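The contract specified 1,133 demonstrations. Tarek Sayegh had recorded 400 when the schedule changed and he was moved to nights, which suited him, as the Brosmont building was quiet after seven and the network lag dropped.

The procedure did not change. He sat at the remote station with the controller in his right hand and his left foot on the enable pedal. He pressed the pedal, moved the gripper to an object, closed it, lifted, carried the object clear, released. Then he marked the episode good or bad and pressed the pedal again. If he let go of the pedal, the arm stopped where it was.

At the other end of the line, in a room he had visited once, Fares Karaki reset the bin. Fares worked from a list of layouts issued by Boton, the client. He placed the objects, stepped back past the tape, and said "clear" into the headset. Apart from that he spoke very little. In October the two of them passed a full shift on that one word.

Episode 401 was rejected. The gripper closed on the rim of the cup and the cup rotated out. Tarek marked it bad and typed the reason: contact too high, approach angle too steep. He opened the wrist by a few degrees and repeated the layout. The second attempt held.

Boton's instructions on style ran to two pages. Operators were to move at a steady speed. They were not to pause above an object for longer than a second. They were not to correct a grasp once the fingers had closed. The model would learn whatever it was shown, including hesitation, and an earlier operator, named in the document only as Operator C, had taught it to hover.

Tarek had watched the hover in playback. The arm came down over a spoon, stopped, drifted left, drifted back, and then closed. It did this on every object, under software control, with no hand on it. He had never met Operator C, but he had an idea of the person: careful, probably tired, probably someone who checked the stove twice.
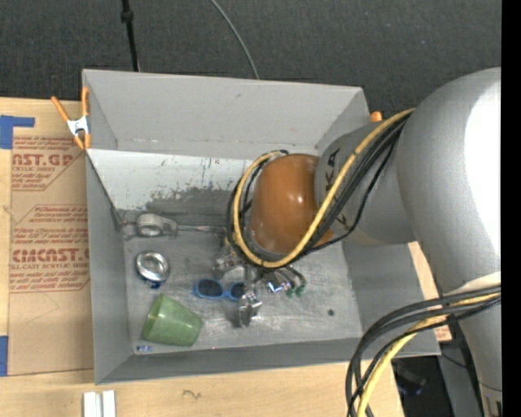
"Clear," said Fares.

He took the sunglasses first. The lenses were slippery and the frame would flex under load, so he went in low and gripped across the bridge at reduced force. He lifted. The frame held its shape. He marked it good.

Next, the metal utensil. A long handle near a wall left little room for the fingers, and the usual method was to push the object into the open and then pick it. The instructions allowed one push. He used it.

At 2:20 the link dropped. The screen froze and the pedal light went from green to amber. He took his foot off and waited.

"Are you there?" he said.

"Here," said Fares. "Arm's stopped. Brakes are on."

"How long?"

"Inau says 20 minutes." Inau ran the line. It was usually longer.

They stayed on the headset. Tarek drank his coffee. After a while Fares asked whether he had seen the new playback, the one trained on his first 400.

"No. Is it good?"

"It doesn't hover."

"Good."

"It does something else. Before it closes, it tips a little to the right. Every time. Couple of degrees."

Tarek put down the cup. He held up his right hand as if the controller were in it and lowered it toward the desk. Just before the fingers met, the wrist rolled. He did it again, slower, and it rolled again. He had broken that wrist at nineteen, coming off a loading dock at Awad, and it had been set slightly out of line.

"Should I correct it?" he said.

"Did you tell Boton?"

"I only just found out."

Fares was quiet. The hum of the controller cabinet came through his microphone.

"Success rate is up," he said. "I'd leave it."

The light went green at 2:51. Tarek logged the outage, checked the force limit, and reset the episode counter to the last good number. He put his foot on the pedal and flexed his hand.

"Clear," said Fares.

He brought the gripper down over the green cup at a steady speed. At the last moment it tipped to the right, and closed.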